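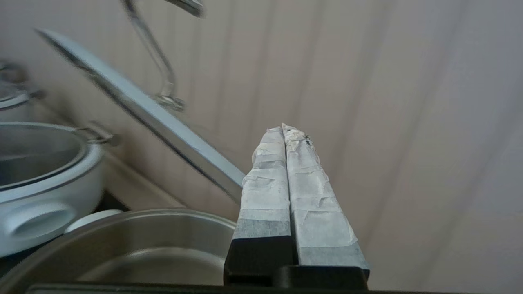
Asunto: Re: [masa-madre] Harina vieja y el arrancador que no sube

Kurniawati Purba escribió:

> Hola a todos. Llevo desde julio con el mismo arrancador y hasta hace poco
> me iba bien. Cambié de harina (dejé la Hedar integral y me pasé a la
> Godach blanca, que estaba de oferta) y ahora sube la mitad y huele a
> quitaesmalte. Lo refresco una vez al día, a las ocho de la mañana, con
> partes iguales de harina y agua. ¿Lo tiro y empiezo otra vez? Me da
> pena, le tengo cariño.
>
> Y otra cosa, ¿alguien ha hecho el pan de centeno de la hoja que mandó
> Sinaga? A mí me sale un ladrillo.

Kurniawati, no tires nada. En esta lista se han tirado más arrancadores sanos que enfermos, y luego vienen los lamentos en tres correos seguidos.

El olor a quitaesmalte es hambre. Has pasado de una integral, que trae comida para rato, a una blanca que el bicho se ventila antes de la cena, y después se queda mirando la pared hasta las ocho de la mañana. Yo haría lo siguiente:

Coge una cucharada pequeña de lo que tienes y el resto lo guardas en la nevera, por si acaso y por cariño. A esa cucharada le pones 60 gramos de harina y 60 de agua templada. Mitad Godach, mitad integral de la que te quede, aunque sea del fondo del paquete. Repites por la noche. Así 2 días, mañana y noche, sin levantar la tapa cada media hora para darle ánimos. Si al tercero no dobla, me escribes y discutimos.

Sobre la harina vieja, que era lo que ponía el asunto y de lo que al final no decías nada: ¿cuánto llevaba abierta la Hedar? La integral se enrancia, y en verano más deprisa de lo que a uno le gustaría. Si al meter la nariz en la bolsa te acuerdas de las nueces del año pasado, va fuera. La mía vive en el congelador, entre los guisantes y un caldo sin etiqueta que a estas alturas ya es patrimonio familiar.

Ahora, la hoja de Sinaga. Le tengo respeto a Sinaga, que hornea mejor que yo y me lo recuerda, pero esa receta tiene una errata como una catedral. Donde pone 200 de agua falta el agua del escaldado, que va aparte y que él pone a ojo. Lo contó en un mensaje de hace tiempo, perdido dentro de un hilo sobre tostadoras. Si sigues la hoja al pie de la letra te sale un ladrillo, sí, y de los buenos. Yo levanté medio murete antes de preguntarle.

Lo que me funciona con el centeno: escaldar una parte de la harina la noche antes, dejarla tapada, y no amasar. El centeno no se amasa, se remueve con cuchara mojada y cara de resignación. Al molde directamente, lo alisas con la mano húmeda y a esperar a que salgan agujeritos en la superficie. Horno fuerte al principio y luego bajas. Y no lo cortes hasta el día siguiente — ya sé que lo vas a cortar, pero que conste por escrito.

Si lo que te preocupa es que la Godach sea mala, no lo es. Es floja y bebe poco. Para pizza me gusta, y para bizcochos también. Para hogaza grande le quito algo de agua y la mezclo con otra de más fuerza. La Bistik, por ejemplo, aunque últimamente la encuentro solo en sacos y en mi casa ya se habló una vez de los sacos.

Por cierto, a quien preguntó por el banneton con moho: cepillo seco, sol y una temporada de castigo en el balcón. Nada de jabón. El que contestó que él usa un colador con un trapo tiene toda la razón, y sus panes son más bonitos que los míos, cosa que prefiero no comentar.

Ya dirás qué tal el arrancador. Tengo un poco del mío seco, en escamas, y te lo puedo mandar por carta si el tuyo se nos muere. Aguanta el correo mejor que yo las colas de la oficina.

Un saludo,
el de los ladrillos

2 comentarios · Compartir
Recibe el resumen de la lista en tu correo. Puedes darte de baja cuando quieras.
Este sitio utiliza cookies propias y de terceros. Aceptar · Configurar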